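Support > Workrooms > Tables and Supplies

Tables and Supplies: Common Questions
May 2023
By Lorne Lachance

How do I book a table at Harkum?
Use the sign-up sheet at the front desk or call ahead. Each booking is for one table and lasts up to 4 hours. You can book two tables if your group needs the space.

What is already on the table when I arrive?
Usually a box of tissues and a plate. The plate is for snacks or small parts, whichever you need. Pens, tape and paper are in the Dudmont cabinet by the door.

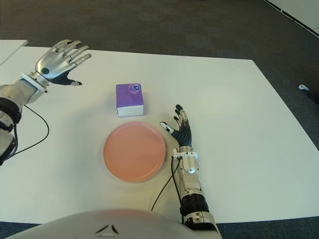
If you need more room, put the plate on the cabinet and bring it back before you leave. The tissues can stay where they are - people ask for them more than anything else we stock.

Can I eat at the table?
Dry snacks are fine. Soup and anything with sauce should stay in the Luklow lounge. The carpet is hard to clean.

How do I clean the tabletop?
Wipe it with a damp cloth and a drop of dish soap. Do not use scouring pads or bleach. Ink comes off a white top more easily if you get to it the same day.

Can I push two tables together?
Yes, but lift them - do not drag. Leave a gap if you are running a cord between them, and put them back when you finish.

Who do I tell if the tissues run out?
Call the desk at extension 1646. Refills come in July, and we keep spares until then.

Is there a deposit?
Only for groups using the Dhillon room. It is $200, returned after checkout.

Related
Booking the Dhillon Room
Luklow Lounge Hours
Lost and Found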